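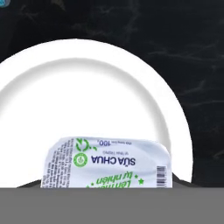
4. Where the lines stop

I should say first how I read these poems, as it has a lot to do with what I found. Each one got two readings. The first was silent, with a pencil, and the second was out loud in my kitchen, usually with the radio off and the door shut (my family were very patient). I marked every place where I took a breath, and afterwards I checked the breaths against the line endings. I'd expected them to match in the Leslow poems and to drift apart in the Brotau ones, which look so much wilder on the page. The opposite happened often enough that I had to throw away my first draft of this section.

Let me start with the Leslow group. Their poems are nearly all about parents, and nearly all written in short lines that look like speech. You'd think you could just talk them. But when I read them aloud I kept running straight over the ends of lines and stopping somewhere in the middle, and it took me a while to see why. The writers tend to break after a small word, an "and" or a "the" or a "my", and then put the thing that hurts at the start of the next line. In a poem about a mother's deafness, the line ends on "she never" and we wait a whole beat to hear what she never did. My voice didn't want to wait. It wanted to get there and be done with it, which I suspect is how most of us talk about our mothers.

The Brotau poems go the other way. They have long lines, big indents, white gaps in odd places, and yet I breathed at almost every line end without trying. Most of them were written to be read at open evenings, and I think the writers had heard themselves do it so many times that the page had settled round the voice. One of them goes on for up to four pages without a full stop and I still never ran out of air!

4.1 Household things

Something else turned up while I was marking breaths. Both groups slow down when they get to an object. The people in these poems rush about and interrupt each other, but put a cup or a coat in front of the speaker and the line shortens, the adjectives drop away and there's suddenly plenty of room. Very often it's tableware, perhaps a white plate on dark marble (Figure 2) or a spoon left in a bowl, and it's given a line to itself where an uncle has to share his with a cousin and the weather.

I don't want to lean on this too hard. The Pridum anthology, where I found most of the Leslow poems, has an editor's note asking for "concrete detail", and people who send work to an anthology do read the notes. Some of those spoons may be there to please. Still, the Brotau poets had no such note and they do the same thing, only later in the poem, close to the end, when a reader at a microphone would be slowing down anyway.

4.2 A disagreement with Ngcobo

The Ngcobo study, which I've leaned on since section 2, worked from 3000 lines of recorded reading and treats a pause as a sign that the poet means us to stop and think. I like that study very much and I've borrowed its way of marking breath. I just can't go all the way with it here. Sometimes a pause is a person turning the page. Sometimes, in the family poems especially, it sounds to me like someone deciding whether to carry on, and I can't find a mark on the page that tells me which it is.

So in the tables that follow I've kept the two kinds of stop in one column and put a query beside the ones I argued with myself about. There are more queries in the Leslow rows. I went back to those poems in July, after a gap of several months, and changed my mind about a fair few, mostly in the ones about fathers.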